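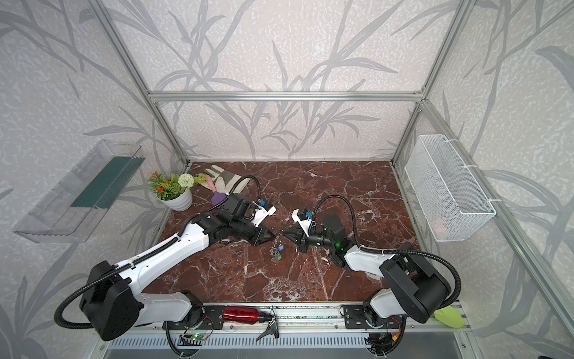

Slide 1. Two-arm cell, keys between the grippers.

Leave this one up while people sit down. Don't start talking till the door shuts.

Opening – who has taught somebody to tie a shoe? Hands up. Did you write it out first? No. You grabbed the laces. OK so that's the talk.

Who we are, quick. Mondbridge, small shop, Trestville. Two arms, one bench, a lot of keys. Move on.

Point at keys. Ring, blue tag, green tag. Looks like nothing. Task is pick up the bunch, pass it to the other gripper, put it down. A person does it without looking. Keys slide, ring flips, tags get in the way. Hard to write rules for, easy to show.

Two ways to show it
– by hand. Motors go slack, you hold the arm and walk it through. Good for one arm. Bad for two, you run out of hands and your elbow ends up in the camera view
– remote. Operator sits at the Samano station with a pair of small leader arms, big ones copy. This is what we use now. Takes 2 days to get decent at it, tell them that, they always ask

Numbers: 332 demos of the key handoff. 3 operators. Threw out the first batch, people were rushing and so the robot learnt to rush. (pause here, someone usualy laughs)

What makes a good demo. Slow at the contact, normal speed everywhere else. If you fumble, recover and keep recording – we used to delete those, big mistake. The policy had never seen a dropped key so it just sat there. Put the fumbles back in, much better.

Move stuff between takes. Keys a little left, a little turned, tags on top, tags under. We didnt for the first month and paid for it.

Operator fatigue. 6 takes then swap. Not kidding about this, you can see the wobble in the joint plots. Show plot if the projector is behaving, skip if not.

Ekwueme comparison – only if time. Same task, hand guided, one arm. Do NOT get into the gripper argument again.

Close: go back to slide 1. Ask who wants to drive it at the break. Sign up sheet by the coffee.

Questions. Repeat them into the mic!!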